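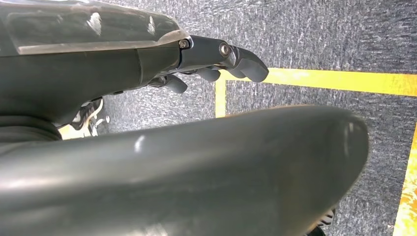 Diary / November

Woke at four and lay there listening to the refrigerator, which has picked up a new noise, a sort of click followed by a sigh. Gave up and got out of bed. Day 30 of the sleep program, so I may as well write down where things stand before the check-in call, when I will be asked how I feel on a scale and will say something agreeable to get off the phone.

Bunance was Tharun's idea. He did it last spring and swears he sleeps like a stone now. He also swore by the vinegar, and before that by the mouth tape. I like Tharun very much but I have never known him to try a thing and report that it did nothing. Still, I paid for the full 3 months up front, so you could say I believed it too, at least on the evening I typed in the card number.

The rules: no screens after nine, no coffee past noon, lights low, same bedtime every night, and ten minutes of writing first thing. I do the writing. I would have done the writing anyway. The app gives me a score each morning, and this morning I got 50. Yesterday I also got 50, and yesterday I slept right through until the alarm. I wrote to their support people about this and got back a cheerful paragraph about trends. I asked what the score is made of and got the same paragraph with my name in it.

Anil Kaimal called around lunchtime from Wustmont, wanting to know if I'd be coming up before the snow. He thinks the whole business is my mattress. He may be right. The mattress came with the apartment and has a valley in it. But I notice that Anil has just bought a new mattress himself, and people who have just bought something tend to see a need for it everywhere. His was on sale, he said, down to 1255, and he told me the price as if it were a piece of luck. I said I'd think about it. I won't, not this month.

Walked to Fiscombe and back in the afternoon to tire myself out. The road is bad past the bridge and there was a man selling firewood from a trailer who told me it was going to be the coldest winter in years. He said the same last year, and I bought extra, and half of it is still stacked by the back steps growing something orange. I wished him well and kept going. My left knee started up on the hill and then quit again by the church.

One thing I will grant the program. Coffee. I stopped having the three o'clock cup and I do think the evenings are quieter for it – less of that feeling of having forgotten to lock something. It could also be the dark coming early. It could be that I finally finished the Mathew paperwork, which had been sitting on my desk since summer and which I thought about every single night around two. Bunance takes credit for all of it, naturally. There was a badge.

Soup for supper, the last of the squash. Too much pepper. Screens off at nine, or almost, as I wanted to see the weather for the weekend. Wet, apparently, although they had today down as wet too and I came home dry.

Need to call the landlord about the refrigerator. Bed now.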